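Last updated in October

A visit to the robots

I want to write this evening while I still remember it well, because tomorrow I will have only the tired feet and the bag of leaflets.

We went to the open day at Najjar, in Oltby. Shabnam had the tickets from her work, two of them, and at first her brother was going to come, but he had a cold and so she asked me. I said yes before I had looked at the bus. The bus is bad. One must change at Pustwood and wait there in a shelter with no bench, and the second bus takes the long road by the river. We left after breakfast and arrived a little before 10, both of us already hungry again.

At the door they gave us a badge and a paper cup of tea. My badge had my name written wrong, which happens to me often in this country, and I did not correct it. The hall was smaller than I had expected. I had imagined big orange machines behind a fence, as in a car factory. These robots were for kitchens and for small workshops, and the people who work with them stood very near and talked in normal voices.

The first stand was folding towels. It was pleasant to watch, like watching somebody else iron. After that we saw a talk by Dragica Dimitriou, who leads the kitchen group there. She spoke quickly and I lost some parts. What I understood is that a plate on a dry table is an easy thing, and that shiny surfaces are a difficulty, for the light on them moves when the arm moves. She said her group has spent more hours on this than on anything else. I wrote down the word "glare" in my notebook, I had known it only for an angry look.

Then we came to the sink table, where I stayed the longest. The arm has a small camera at its wrist, and there was a screen beside the table so that visitors could look from the robot's side. I liked this very much. From where I stood I saw an arm and a white tray. On the screen it became another place, with the two black fingers always at the bottom, as one's own nose would be if one paid attention to it. Hussam Zein, a young man from the group, let me stand close to the screen and promised to send me a picture from that camera. He did send it, it was in my post before we were home.

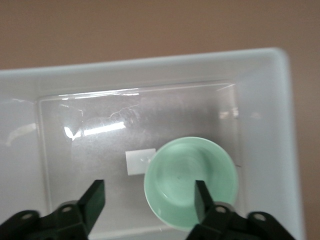

The white tray with the green bowl, as the robot has it before its fingers.

I asked Hussam if the robot knows what is a bowl. He thought for a moment and said that it knows where to put its fingers, and that he would not like to promise me more. I found this a good answer. He also told me that they had done 74 tries on this table in the week before the open day, and that he had written every one of them in a list by hand. I asked whether he was bored. He said only on the third day.

Visitors could also try to move the arm themselves, with a kind of handle. There was a queue and everybody had three minutes. Shabnam was very good, she has played computer games since she was small. I was slow — I kept turning my own head, as if this would turn the camera. A boy behind me laughed, but kindly. With the handle in my hand I understood better what Mrs Dimitriou had meant. How far down is the bottom? With my own eyes I never ask such a thing. On the screen I had to guess, and I stopped too high each time.

We ate our sandwiches outside on the wall, although it was windy. Karim Atallah from my old evening class was also there, with his daughter. He now works at Ustau, in the stores, and he is worried that such an arm will one day do his job. I did not know what to tell him. I said that the arm would first have to take the bus from Pustwood, and he laughed, but afterwards I was sorry that I had made a joke of it. I should telephone him this week.

In the evening I washed up slowly. I looked at the lamp shining in the water and tried to find the bottom of the sink with one eye closed. I broke nothing. Shabnam wrote to say that she has my umbrella.

3 comments · 2 shares

Recent entries
The umbrella and the wrong coat
Kamarul Hidayat lends me his ladder
Second attempt at plum jam
Words I learned at the dentist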